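Risthorpe suturing skills room - progress report, 20th June

Hi all, and thanks again for the grant! The money for practice materials has gone further than I expected. We've bought 53 tissue pads so far and spent roughly $600 of the supply budget, thread included. The pads from Venard take a stitch nicely, but the edges fray if you pull too hard, so I've ordered a few from Stisto to compare.

Most of our time has gone into the knot itself. Getting the loops around the jaw is the bit everyone wants to rush, and then the coil slides off before the short end is picked up.
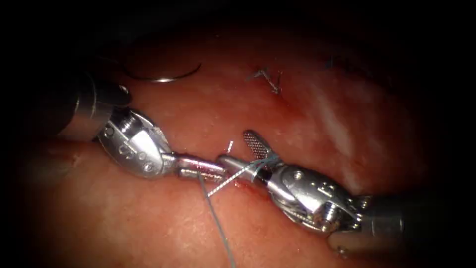

I've been telling people to keep both tips close together over the gap and leave more tail than they think they need (I'm guilty of this one too). Sessions are 45 minutes now, with five minutes at the end for notes - longer than that and hands get tired and the stitches wander.

Still to do: the written guide for the Minja course is half drafted, and I'd like the section on tension finished in July. I'll also need your okay on a second thread order before then.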